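Budgeting for a first sorting arm – where does the money go?
Posted in Equipment and Purchasing, May

Dendmont_shop
We want one small arm with a two-finger gripper to pick mixed returns out of a tray and drop them in boxes. Toys, balls, cans, cloths. Bartoš quoted us the arm and gripper. Zollix says we also need a fixed camera and a stand, and their list runs to nine lines. We have 2,000 left after the arm. Is that enough, and what do people forget?

gripfirst
Depends on the camera. Get three quotes.

lovness_bench
We set up the same kind of station last year. After the arm, our spending went like this: 800 for the camera and mount, 400 for spare fingers and cables, 166 for trays, boxes and a table cloth. The rest went on a second power supply, and I would buy that again. Spare fingers were up to five weeks away when we ordered, so put them on the first order.

Don't pay for custom bins yet. A plain mesh tray and wooden boxes with a hole in the top are fine for testing. Save money for test items too, and include cloth. Quotes tend to assume hard parts with clean edges, and a folded washcloth next to a spiky ball is a different job. Ask the seller to run your own mix before you sign. Ours did it in an afternoon – bring more than you think you need.

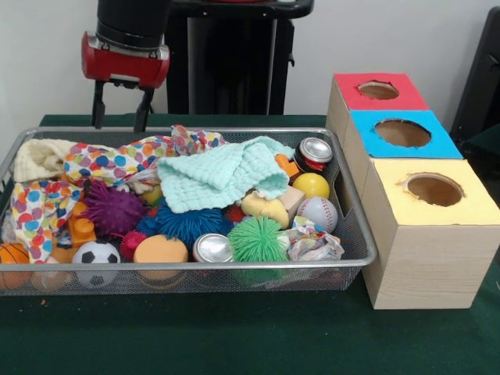

Mesh tray on the green cloth, three boxes to the right. 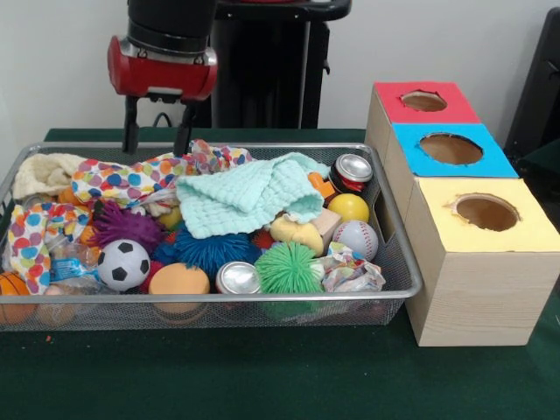 Should we buy the service plan along with the arm?
Wait until the first month is over. Lovness let us add the plan later at the same price, but get that in writing from whoever you buy from.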